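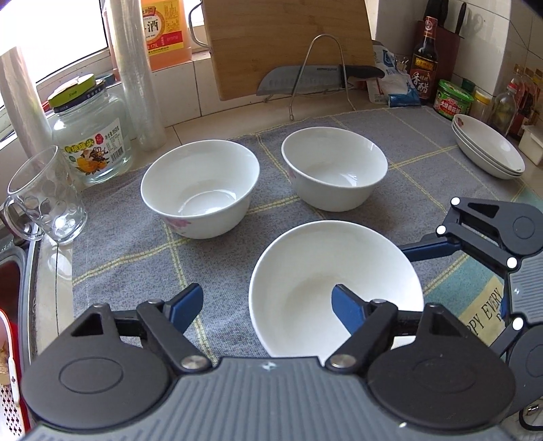 Anjani Harahap replied:
A woven mat is fine under bowls as long as you don't leave it down all day. The weave lets air through from the top but not from underneath, so any water that runs off a foot ring sits between the mat and the worktop. On laminate with a join in it, that is how you get a swollen edge. I'd lift it every evening.

tremeck_end replied:
Depends on the worktop. OP hasn't said what's under the mat.

Arif Teoh (original poster) wrote:
Laminate, 595 deep, one join to the right of the sink. The mat stays well clear of the join. My question was more about the bowls. I have three white porcelain ones with the small pink flowers, in use every day, and I want to stop putting them in the wall cupboard because the shelf is too high for my mother. Is there any real objection to keeping them out on the mat, right way up?

sokon44 replied:
Dust and grease. If the hob is on the same run you will get a film on the inside of the glaze within two days. Turn them over.

Anjani Harahap replied:
I disagree about turning them over. An inverted bowl straight after washing traps moisture against the mat, and the rim is the part you drink soup from. Dry them first with a cloth, then leave them right way up. A quick rinse before use deals with dust.

sokon44 replied:
Rinsing doesn't shift cooking grease. Hot water and detergent does, and then you're washing every bowl twice.

Arif Teoh wrote:
The hob is on the opposite wall, so grease is less of a problem than it might be. Noted on drying with a cloth.

plainrim replied:
Is the flower pattern on-glaze or under-glaze? Run a fingernail across it. If you can feel an edge it's on-glaze, and I would keep those bowls out of the dishwasher and not let them rub against each other when stacked. Side by side on a mat is kinder to them than a stack in a cupboard.

Arif Teoh wrote:
I can feel an edge, just. They were sold as dishwasher safe but the pink has faded on one of them.

plainrim replied:
On-glaze, then. Wash by hand – soft cloth, no scouring powder.

tremeck_end replied:
Separate point. I'd move the chef's knife if your mother is reaching across for bowls. Mine hangs on a Brorport rail, 701 long, fixed into the grout lines so the tiles weren't drilled. The chopping board can stay upright against the tiles, but leave a gap at the bottom or the end grain will go black.

sokon44 replied:
Fixing into grout is poor practice. Grout has no strength. Drill the tile with a proper bit, slow speed, no hammer action, and plug into the wall behind.

tremeck_end replied:
The plug is in the wall. The hole passes through the grout. It has been up since January and holds everything I own.

sokon44 replied:
Fair enough, if the joint is wide enough for the bit. Most aren't.

Anjani Harahap replied:
Back to the bowls. Santoso do a low wire shelf, 100 high, that stands on the worktop. Bowls go on top, saucers underneath, air all round. It would settle the argument about which way up.

Arif Teoh wrote:
I'll measure up for the shelf tonight. The mat can go under it to stop the feet marking the laminate.

plainrim replied:
Check the feet have rubber caps first. Bare wire will cut through a woven mat.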